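We use cookies to keep this site running. Accept | Manage settings

Minutes, kitchen and tableware meeting, October 27, 2022
Notes by me, Renu Pathak

Clyde Dvorak opened and asked if I could keep it short this time (I'll try!). June minutes were fine, apart from my spelling of Alcantara, now fixed.

First up was clearing the table. We all like the plastic bin for dishes, and it beats carrying plates over one by one. Clyde still wants plates in before cups -- I said fine, as long as someone writes it on the wall chart, and apparently that someone is me.
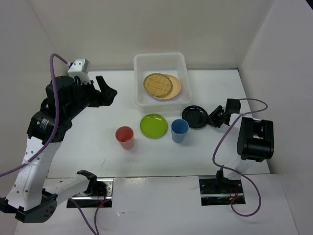
Then we got onto the Cutance order, which came to 291 dollars with shipping. I thought that was steep for cups and plates, Clyde thought it was fair, and we agreed to ask Filitz for a price before buying any more. Order number is 3369 if anyone needs to chase it.

We also talked about how cups sit in the bin. I'd like them upright, but Clyde doesn't mind them leaning so long as the plates lie flat. Left open.
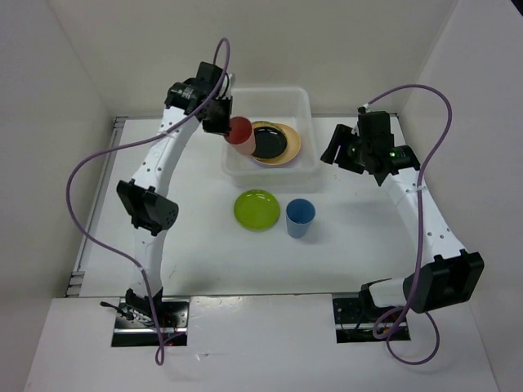
Dishes in the bin, green plate and blue cup on the table.

Matia shelving: moved to next time, I forgot the measurements, sorry -- Clyde will bring a tape.

Actions: Renu, wall chart and Filitz. Clyde, tape measure.

Last updated: October 2022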